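How to prepare your session files before you send them for mixing

Many mixes start late because the files come in a mess. If you follow the steps below, the engineer can start with the music on the first day. I use Stustier for recording, but the menus in other programs are very similar.

Step 1. Save a copy of the session and give it a new name, for example "Holanda mix prep". Do all the work in the copy. My last session had 69 tracks, and I was very glad that the original stayed safe.

Step 2. Delete the takes you will not use. Mute is not enough — muted parts often come back by mistake when you export.

Step 3. Name every track with simple words: kick, snare top, bass DI, lead vocal. Please do not leave names like "Audio 160".

Step 4. Turn off the effects on the master channel. If an effect is part of the sound, like a delay on the guitar, export two versions, one dry and one with the effect.

Step 5. Export all tracks from the same start point, bar 1, even when the instrument enters only in the last chorus. Choose WAV, 24 bit, and keep the sample rate of the session. 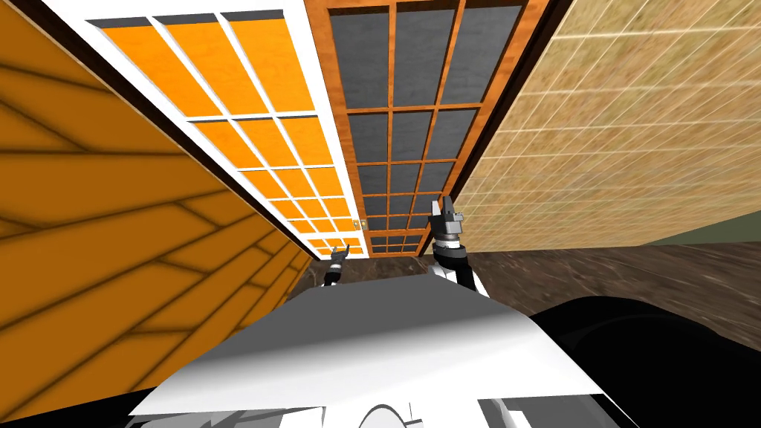 Step 6. Open an empty session and import the exported files. Listen from start to end, with all faders at zero. Check the fades and the ends of the reverbs, they are easy to cut too short.

Step 7. Write a text file with the tempo, the key and 3 songs you like as reference. Put it in the folder together with your rough mix, then zip the folder and upload it to Flusivport.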